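Questions from staff about the arms at Cilthorpe

Last updated June 11, 2024

We use cookies to remember your settings and to see which pages get read. Accept all / Manage choices

These are the questions we have been asked most often since the arms came to the packing and returns areas at Cilthorpe. Most were raised in team briefings or put in the box by the canteen door. If yours is missing, ask your shift lead or write to the Momix project desk.

What are the arms for?

Picking small, light items off the shelves and passing them on to the packing side. At the moment that means returns that have already been checked and are going back into stock, and single-item orders. Mixed orders, anything fragile and anything over the weight limit on the aisle sign are still picked by hand.

How many are there?

Two, both on the ground floor. There is no plan to put any upstairs. The floor loading up there would have to be looked at first and no one has asked for that.

Is my job at risk?

No permanent post at Cilthorpe is being removed under this project. That was agreed in writing before the first arm was delivered and the agreement is on the noticeboard outside the office. It covers the trial and the 12 months after it. What happens beyond that has not been decided, and we would sooner say so than guess.

Agency numbers may change. We expect to bring in fewer agency pickers at peak than in past years, and we have told the agency this.

Will my duties change?

For most pickers on the ground floor, yes. Less of the shift is spent walking the small-item aisles. More of it goes on checking, topping up shelves, dealing with items the arm has refused or put down in the wrong place, and packing mixed orders. Some people like this and some have told us they preferred the walking. You can ask to be put mainly on hand-picked aisles and leads will try to arrange it, though we can't promise it every week.

Do I have to work next to one?

Not until you have done the training. After that it is part of the normal rota for the ground floor. If you have a medical reason for not working near moving equipment, speak to your lead or occupational health and you will be placed elsewhere on the same hours and pay.

What is the training?

A morning in the training room and on the floor, in your paid hours. It covers how to stop an arm, how to approach one, what the lights mean and how to clear a dropped item. There is a short practical check at the end. If you don't pass it, you do it again another day. It does not go on your record.

How do I stop an arm?

Press either of the red stop buttons at the end of the aisle. Anyone may press them, trained or not, at any time. You do not have to explain yourself first. Please stay nearby so that you can tell the lead what you saw. Do not restart the arm yourself unless you are on the restart list.

Can I reach past it to get something off the shelf?

No. Pause it, wait for the steady light, take what you need, then step back and release it. This is the rule people break most, usually when they are in a hurry. The pause takes a few seconds and is not counted against the aisle.

Why do the fingers have fabric and pads on them?

The gripper fingers wear a ribbed fabric cover with bumpy pads underneath. The pads help them hold slippery packaging. The covers pick up fluff and threads, so they are checked at the start of each shift and changed when they look worn. Spare covers are in the cabinet by bay 3. Used ones go in the bin marked for Kaewmanee, who supply them and take them back.

What should I do with something it has dropped?

Pause the arm, pick the item up and look it over. If the packaging is sound, scan it and put it on the return shelf. If it is split or dented, put it in the damages tote with a slip. You will not be asked to account for damage the arm has done. Please do fill in the slip, though, as it is the only way we find out which products it handles badly. Shampoo pouches came off the arm's list in May after slips from the late shift.

Does it record me?

Each arm has a small camera near its gripper so that it can find the item it is reaching for. People working in the aisle can come into view. The pictures are kept for 40 days, then deleted. They are used to look into dropped items and stoppages. They are not used for timekeeping, productivity or discipline, and this is part of the written agreement. If you want to see what is held on you, ask the project desk for the form.

Are pick rates going up?

Hand-pick rates have been left where they were. The old rate included easy single items, and the arms now take many of those, so the hand-picked work left over is slower on average. Several of you pointed this out in the first week. The rate for the ground floor is being looked at again and will not be raised while that is going on. Until it is settled, leads have been told not to use ground floor figures in one-to-ones.

Is there extra pay?

Staff on the restart list get the equipment supplement, the same as for the truck licence. There is no supplement for working alongside an arm without being on the list. The union has asked for one and talks are open.

Who repairs them?

Candalov's engineers. Our own maintenance team can change covers, reset a fault and swap a cable, and nothing beyond that. If an arm is down, the aisle goes back to hand picking, and your lead will move people across. Breaks are not moved to make up for it.

Is it noisy?

Less than the conveyor. Some people find the pause tone annoying and it has been turned down once already. Tell us if you can't hear it over the tape machines, because it must not be too quiet either.

When does the trial finish?

At the end of the autumn peak. The results will be put up in the canteen and there will be a briefing for each shift, nights included.

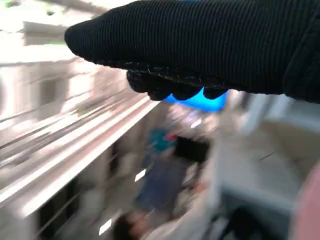 Night staff who can't get to a daytime briefing can ask for the notes from the project desk, and time spent reading them is paid.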